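Rules for working near a two-armed cell when the hands have to stay live?

fitgate_newbie

Hi all, hoping somebody who has been through this can help me out. I started in assembly at a small shop in May and I got handed the job of writing our "good practice" sheet for the bench robot. I'm a parts person, I am not a safety person, and I've got a blank page and a lot of worry.

The setup is two arms over one wooden table, each with a fingered hand, and the work is mostly little bracket parts. One hand holds, the other comes in over the top. My boss calls the station Skavudero (that was the name on the quote and it stuck).
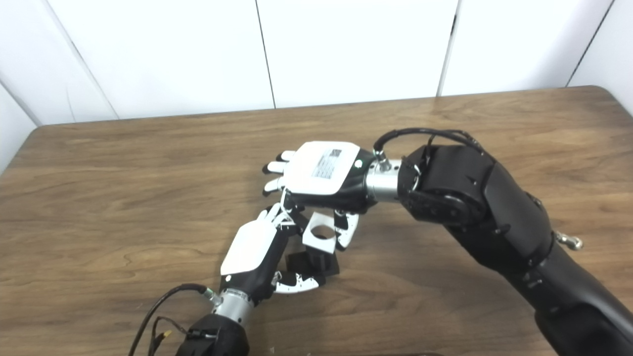

Osent, May

So my trouble is this. Every rule I find online is written for one arm in a cage. Keep out while it moves, done. But our people do go up to that table, to set parts down and to pick them up, and the hands stay powered because if you cut them they let go of whatever they've got. I was told the speed is capped at 300 mm per second when a person is close, and I don't know if that's a real rule or just something somebody typed in once. I also don't know what to say about the cables. They run outside the arms, over the wrist, and one of them goes right down past the edge of the table on the left side. Is that normal? Do I write a rule for cables?

What I've got so far:

No gloves, no loose sleeves, hair tied back.
Parts go down only when both arms are parked.
One person at the table at a time.
Stop button within reach of whoever is standing there.

My boss would like it on one page. I've seen the Fitgate template and it's 18 pages, and I can tell you right now no one on our floor is reading 18 pages. What am I missing? What would you cut? I'd really like to see a sheet that people use, if you have one and can share it!

Thanks in advance — sorry this got long.

benchrat_18

Just buy a light curtain. We did and I never think about it anymore. Anything crosses it, arms stop. One page, one line: don't defeat the curtain.

slowhands

Okay, I'll bite, because I wrote one of these for a very similar bench and got plenty of it wrong the first time around. (The curtain is fine advice as far as it goes, but it doesn't tell you what the hands do after the stop, and that's the part you're asking about.)

First, the 300. Do not copy a number onto a sheet until you know where it came from. There are published standards for industrial robots and for robots that share space with people, ISO 10218 and ISO/TS 15066 are the ones to ask for by name, and the second one gets into contact force and pressure on different parts of the body. A speed by itself doesn't settle it. A slow arm with a pointy bracket sticking out of its fingers is a different thing from the same arm with nothing in its hand. So somebody has to do a risk assessment for your arms, with your hands, holding your parts, and the 300 should either fall out of that or go away. If your boss can't show you that document, that's your real first job, and I'd stop letting people reach in until it exists.

Second, the hands. What you care about is the spot where two of them come together. I went through our own sheet and every single rule was about the arms, and meanwhile the place you'd get a finger caught was between a thumb and a part, or between one hand and the other. I ended up with a section just called "between the hands" and it has two rules in it. Never reach between the hands while either one is powered, parked or not. And if a part is stuck in there, you don't tug on it, you go to the pendant and open the hand.
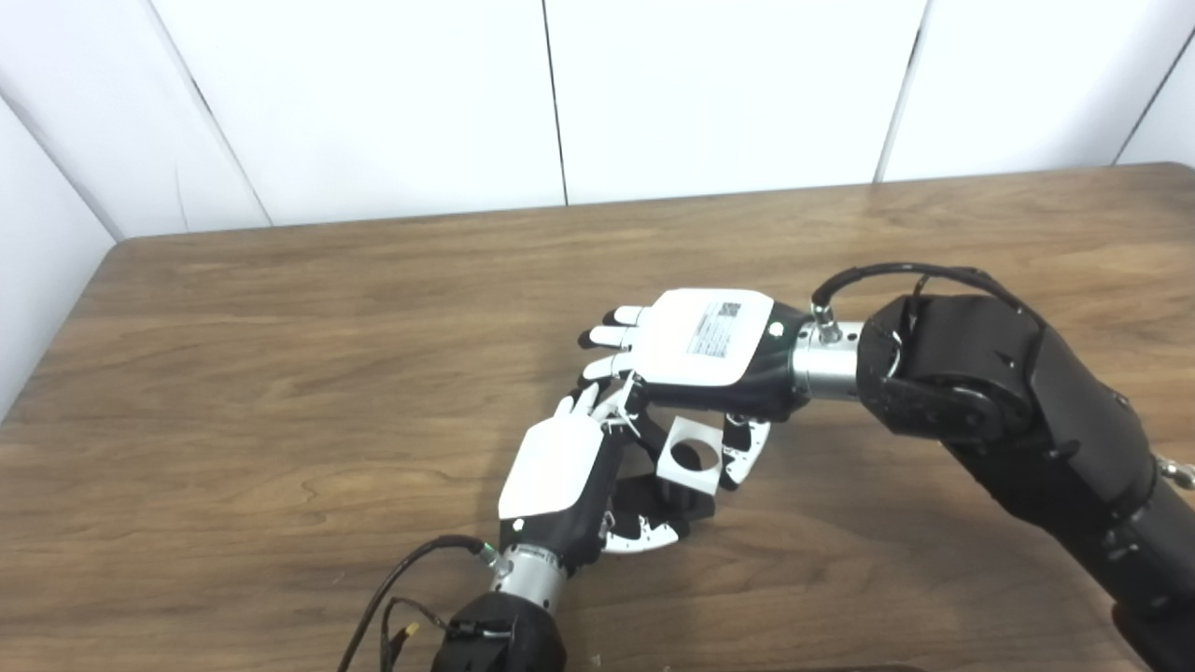 Both hands in close on a part with a round hole: keep yours out of there.

Find out what yours do on an emergency stop, too. Some hands hold, some go limp, and some do one or the other depending on which stop you pressed. You said yours let go when power is cut, so write that down in big letters, and then think about what's being held. A light plastic bracket dropping onto a table, who cares. Something heavy or sharp, you care a lot. And the flip side — how do you get somebody's finger out if the hand is holding? Everybody who works there should know the answer and should have practiced it with a piece of foam or whatever you have lying around. We do it every 10 weeks and it takes less time than making coffee.

Third, cables. Yes, it's normal for hands that get bolted on to have the cable on the outside, and yes, write a rule! Mine says: look at every cable at the start of shift, from the connector at the wrist back as far as you can see. You're looking for a loop that's gotten bigger, a connector that's backed out, or a shiny spot where something has been rubbing. A loop near the table edge is worth a clip, so long as the arm can still get through its full reach without pulling on it. Run it slow through the whole motion after you clip anything. I skipped that once and yanked a plug halfway out of a wrist, and I got to explain that one in a meeting.

As for your list, I'd keep all four. I'd change "parts go down only when both arms are parked" to say who decides they're parked and how you can tell, because a robot that's waiting for its next step looks exactly like a robot that's finished. We use a lamp. Don't go by how the arm looks and don't go by a little light on the hand either, unless you've read the manual and you know what that light means.

Things I'd add:

Nobody changes speed or reach settings without writing it in the log.
New part shape means a new look at the assessment, even if it's "basically the same bracket."
Table gets cleared of everything that isn't the job. Screwdrivers especially.

That's still one page if you use a decent font. Ours fits with 8 rules on it, taped up where you stand. The long version lives in a binder, and you do need the long version, so don't toss that Fitgate template. Fill it in and pull your page out of it.

fitgate_newbie

Oh wow, thank you, "between the hands" is going straight in. I asked about the 300 this afternoon and the answer was "I think that's from Reuter, the guys who installed it," so I've got an email in to them asking for the assessment. I'll post the sheet once I hear back.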